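Chapter 4
Power Over Distance: How the Lights Reached Drasville

What you need before you start: the chapter on batteries, and the short bit on magnets. If you skipped the magnets go back. It's only a few pages.

Questions to keep in mind
Why did early power stations sit so close to their customers?
What does a transformer do, and why did it matter so much?
Who paid for the wires?

A December night, early in the electric age. The mill town of Drasville has one dynamo, in a brick shed behind the Naro Works. It lights 62 lamps. Turn on the last few at the far end of Mill Street and they glow a dull orange. Walk back toward the shed and the same kind of lamp is bright enough to read by. Same machine, same lamps, same wire. So what changed?

Distance changed. Copper wire resists current, and the longer the wire, the more of the push is used up before it gets to the lamp. We call that voltage drop. Drasville had a bad case of it, and so did most towns with a low-voltage direct current system. You could fix it with thicker copper. Copper cost money. The town's first quote for heavier wire came to 397 dollars a street, more than the mill had paid for the shed.

The other fix was more voltage. For a given amount of power, double the voltage and you need half the current. Half the current means a quarter of the heat lost in the wire – remember the square in the formula, it catches people every year. But nobody wanted high voltage in the parlor. It had to be raised for the trip and lowered again at the house, and with direct current there was no cheap way to do that then.

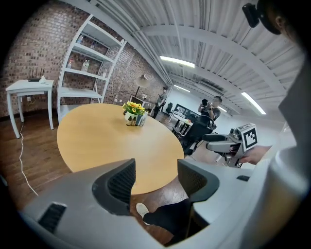 Page last changed: 1/25/25

Alternating current got around this. Two coils of wire on one iron core, not touching each other. Feed a changing current to the first and a voltage shows up in the second. More turns on the second coil, higher voltage. Fewer turns, lower. No moving parts. That's a transformer, and it's most of this chapter.

The river station at Hovgate was the first in the valley to try it. Water wheel, belt, alternator, then a step-up transformer the size of a steamer trunk. A line of poles over the Awan ridge. A second transformer at the Drasville end to bring the voltage back down. The far lamps on Mill Street came up as bright as the near ones, and the Naro dynamo was kept as a spare.

Not everybody was pleased. Some feared the high-tension line, with reason – early insulation was poor and linemen got hurt. There were also competing frequencies. Hovgate picked 60 cycles a second. A neighbor picked something else, and the two lines could not be tied together directly untill one of them rebuilt its machines. We will come back to frequency in section 4.4, along with motors. Early alternating current motors were a headache and held the whole system back for a while.

How the chapter is laid out
4.1 Resistance and voltage drop
4.2 The transformer
4.3 Poles, wire and insulators
4.4 Frequency and the motor problem
Review problems are at the end. Do the odd ones at least.

Words to learn: dynamo, alternator, voltage drop, step-up, step-down, core, turns ratio, cycle.

Warm-up
Take the dim lamp at the end of Mill Street. List every thing you could change to make it brighter, using only the direct current system. Next to each one write what it would cost the town, in copper, coal or trouble. Keep the list, you will need it agian in section 4.2.

4.1 Resistance and voltage drop
Start with the wire itself. A long wire resists more than a short one. A thin wire resists more than a thick one of the same metal. Both of these you can check on the bench with a battery, a small bulb and a spool of fine wire. Watch the bulb as you add length.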